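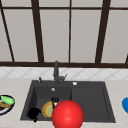
Encimera clara y salpicadero de azulejo blanco colocado en diagonal, bajo la ventana.

Mantenimiento de las juntas de azulejo en la cocina

La presente guía se dirige a los residentes del conjunto Prirnari y describe el procedimiento recomendado por el Servicio de Conservación para limpiar y renovar las juntas de los revestimientos cerámicos. No se aplica a las juntas de silicona, que se tratan en una ficha aparte.

Material necesario
Cepillo de cerdas de nailon, jabón neutro, dos paños de microfibra, rascador de juntas, mortero de rejuntado, llana de goma y esponja.

Limpieza ordinaria
1. Retire los objetos de la encimera y protéjala con un plástico.
2. Diluya el jabón en agua tibia y aplíquelo con el cepillo siguiendo la línea de la junta. En las colocaciones en diagonal conviene avanzar por hileras completas en un mismo sentido.
3. Aclare con un paño húmedo y seque con el otro.

No deben emplearse vinagre ni productos ácidos - deterioran el cemento de la junta y pueden manchar la piedra natural.

Renovación de la junta
1. Elimine el material suelto con el rascador, sin forzar el borde de la pieza, y aspire el polvo.
2. Prepare el mortero según las indicaciones del envase y déjelo reposar 8 minutos.
3. Extiéndalo con la llana inclinada, en pasadas oblicuas a las juntas.
4. Retire el sobrante con la esponja bien escurrida.
5. Espere 26 horas antes de mojar la superficie.

Si se observan piezas huecas o fisuras que atraviesen el azulejo, suspenda el trabajo y comuníquelo al Servicio. Las consultas técnicas se atienden los martes a partir de las 17 horas, a cargo de Gregor Semple, en la oficina Hinrichs, puerta 73.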